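Home | Stories | How It Works | Try It | Ask Us

February
By Nabila Wattimena

We use cookies to remember which pages you like. OK / Change settings

How do you teach a robot without breaking it?

Last Thursday I spent a whole afternoon trying to make a robot arm do what I wanted, and I crashed it into a table again and again. Nothing was hurt, not even the table! That was because the robot, the table and the floor were all inside a computer.

The thing I was trying out is called Susa. It's a program made by a small firm called Liltudis, and schools and clubs can borrow it for a term to see if they get on with it. I'd been asked to have a go and tell you what I thought, so I made a big mug of tea and got stuck in.

First, what is a robot arm? It's a bit like your own arm, only with more places to bend. Try this: put your hand flat on the table in front of you. Now keep your hand still and wiggle your elbow up and down. See how your shoulder and your wrist have to move as well? A robot arm has joints too, and every one has a motor in it. To move the end of the arm to the right spot, the computer has to work out how far to turn each motor, all at the same time. (You do this without thinking. Clever you.)

Real robot arms are heavy and they cost a lot of money. If you tell one to go to the wrong place, it may bump into something before you can press stop. So people who work with robots often practise in a simulation first. A simulation is a pretend version of something, made with sums. It's rather like a computer game, but the people who make it try very hard to get the boring bits right, such as how heavy things are and what happens when they knock together.

Susa comes with 20 practice jobs. The early ones are easy, like moving the arm to a spot and back again. I did the first few in no time and felt very pleased with myself. Then I got to the jobs with two arms.

Oh dear.

Two arms sounds easier, doesn't it? You have two and you manage fine with your shoelaces. But each robot arm has a long, bendy body, and that body needs room. When I moved one arm to the left, its elbow swung out and whacked the other one. I tried going over the top. Whack. I tried going slowly, and it was the same whack but slower.

I asked Amirul Lumbantobing for help. He works at Liltudis and he was very patient with me. "Stop looking at the hand," he told me. "Look at the elbow. The elbow is what gets you into trouble." He was right, and I got much better once I'd started watching the whole arm.

The job I liked best has a black panel standing up on its edge, with metal rods sticking out of it to make a kind of rack. One arm has a flat black plate fixed to its end, and the other has to reach in close to the rack. You can turn your view and look down on everything from above, and I'd say do that a lot, as it shows you the gaps between things. 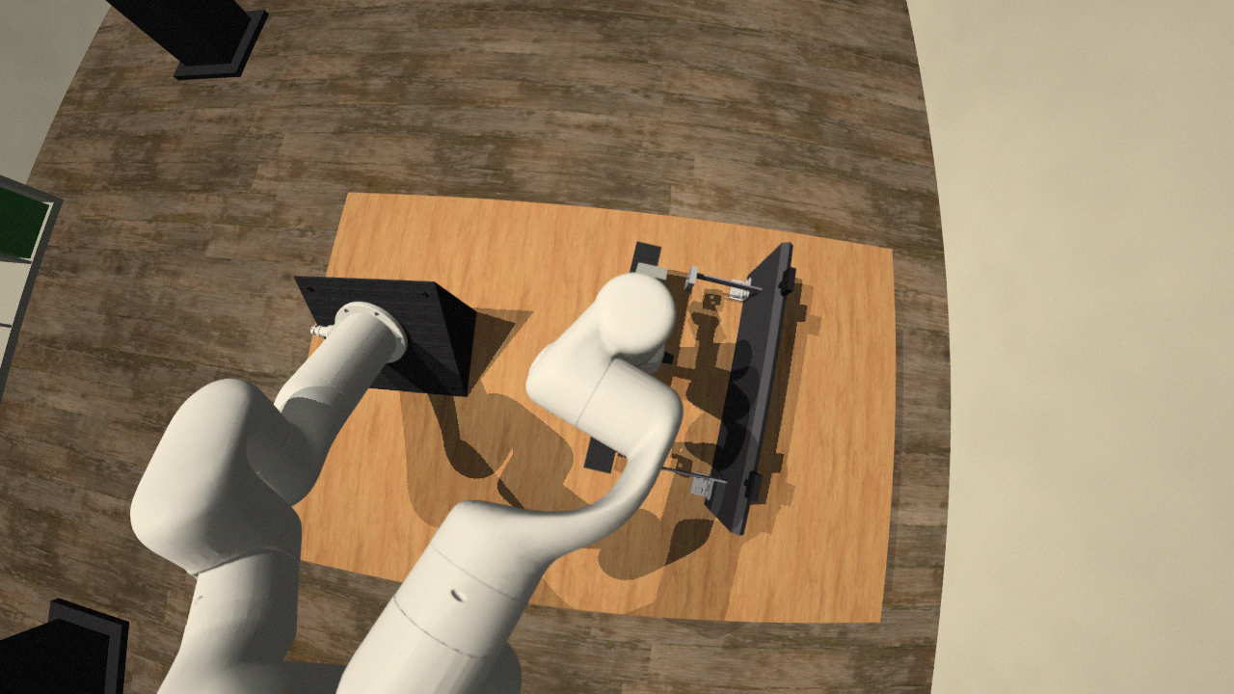 Shadows helped me more than I expected. When you look straight down it's hard to tell how high up something is, and a shadow gives you a clue. Hold your hand over a sheet of paper on a sunny day, then lower it bit by bit. The shadow creeps closer to your hand until the two of them meet. I used that trick all afternoon.

It took me 168 tries to finish that one job. Amirul says his best is 2, but he's had a lot more practice!

Now for the grumbles. The buttons are small, and the help pages use long words that I had to look up. It also took ages to start on my old laptop. And a simulation is never quite the same as real life. A real table might wobble, or the floor might be a bit uneven, so something that works on screen still has to be tested with real robots before anyone trusts it.

Would I say yes to it for your school? I think so, if you're nine or over and you don't mind getting things wrong a lot. Younger children will want a grown-up nearby for the reading. The club at Tambunan has had it since the autumn, and they've pinned up a chart of everyone's best scores. I'm going to visit them next month with my 168 and see if anybody there did worse.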